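Table-Setting Demonstrations: Second Progress Report
Grurkham Robotics Group, Bramholm site
May 26, 2018

Summary

Collection is on schedule. We now hold 1,418 accepted demonstrations, all recorded with the arm under operator control. A further 398 were rejected at review and are kept separately. The first trained model has been run on the simpler tasks only, and we do not want to draw much from it yet.

Work since the last report

The task set was agreed with you in December and covers laying out and putting away tableware: plates, forks, knives and the small ceramic rests that go under them. We started with single moves, such as taking a rest out of the drawer and standing it on the table. Most operators were comfortable with these within a morning. Since then we have moved on to longer sequences in which the drawer has to be opened, something taken out or put away, and the drawer closed again.

The longer sequences are slower to record and fail more often. The usual trouble is cutlery. A fork or knife lying flat on a hard surface gives the gripper very little to close on, and an operator who comes in slightly high will shut the fingers on nothing. Resting one end on a ceramic rest helps a good deal, and we now include both arrangements so that the model sees the easy case and the hard one.

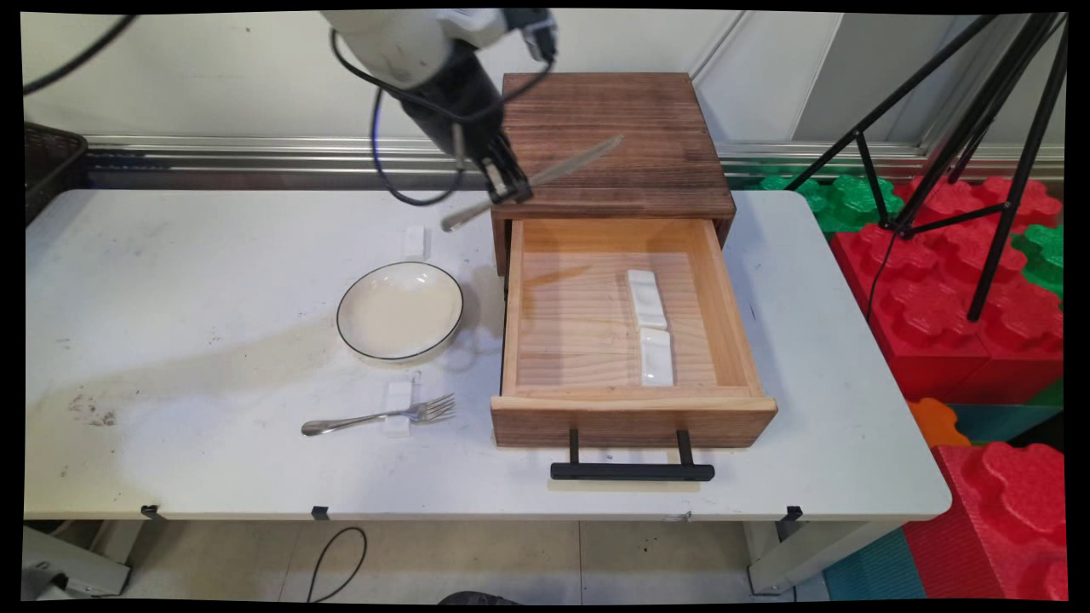
Knives also turn in the grip if they are taken too far from the balance point. We considered adding rubber pads to the fingers and decided against it for this phase, as it would split the data into two sets that could not easily be mixed. Operators have been told to carry on when a knife turns, provided the task can still be finished. These recoveries are worth having. A trial is rejected only if an object is dropped, if the arm stops on a force limit, or if the recording itself has gaps.

Changes to procedure

Starting positions are now drawn from a printed sheet before each trial. In the early batches operators tended to put things back where they had just been, and the model trained on those batches did poorly when the plate was moved even a short way. The sheet has added time to each reset but the spread of positions is much better.

We have also changed how trials are labelled. The operator used to type a sentence after each one, which gave us a great many ways of saying the same thing and a fair number of typing errors. Labels are now chosen from a fixed list, with a free text box for anything unusual. The old sentences have been kept in the archive.

Problems

We lost 2 days to a fault in the storage server supplied by Szekeres. No accepted trials were lost, but one batch had to be copied again from the recording machine and checked by hand. Szekeres have replaced the controller.

Cable routing on the arm still needs attention. A loose loop can catch at the far end of the reach, and operators slow down to avoid it — this shows up in the data as hesitation. Sustetti have quoted for a proper sleeve, and the cost can be met from the existing equipment line.

Next period

We plan to add 4 new sequences, all involving the drawer, and to begin testing the model on them as soon as each has enough accepted trials. We would like your agreement to hold back one complete sequence from training, so that there is something the model has never seen to test it on. No change to the budget is requested.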